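I bought the Brakik folding stool in August, right before the Skustemero art fair, and I'm so glad I did! If you've ever tried to get through four halls of video installations on your feet, you know why. It hooks over one shoulder and opens in a second (okay, three the first time). I sat through both films in the Shehu room, start to finish, and my back didn't say a word.

Gripes? The strap slides, and the seat is a bit narrow for me. The guards at Nustimlow made me check it at the coat desk, so call ahead if you're going there. I'd still buy it again, in gray this time.

Four stars out of five. Posted Nov 6, 2015

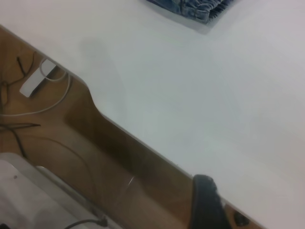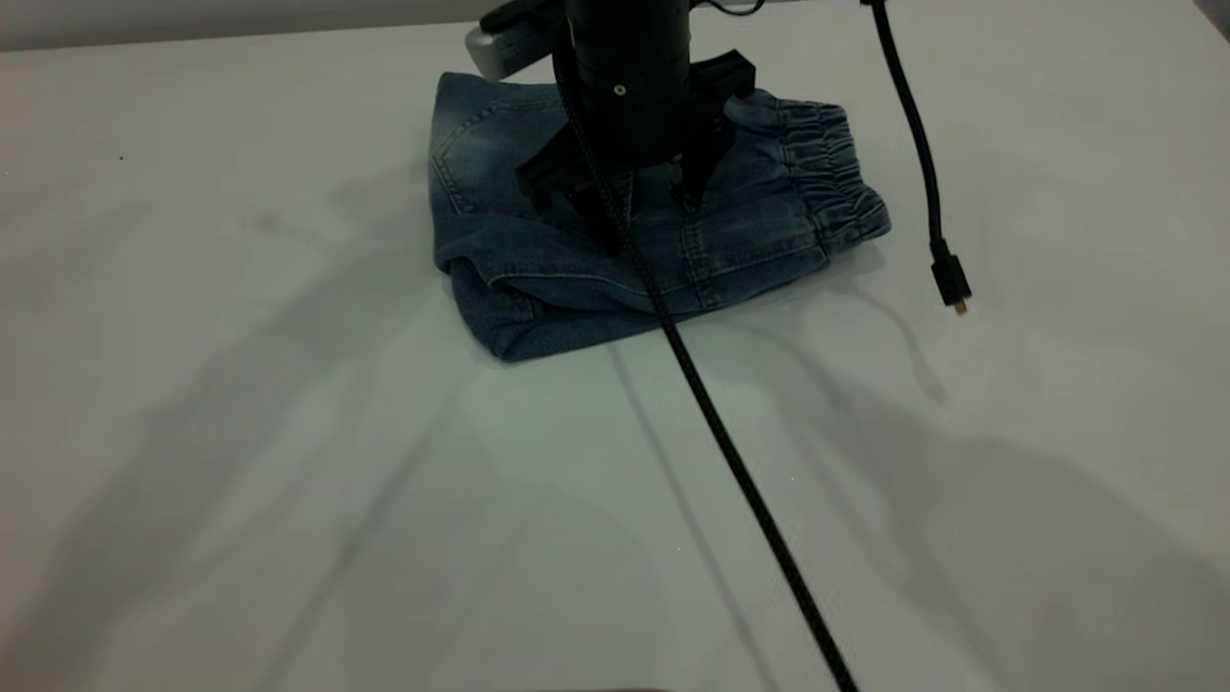
Reply from Dolores: Nustimlow let me carry mine in on a weekday morning, but only folded. Does the strap slide less if you wear it across your chest?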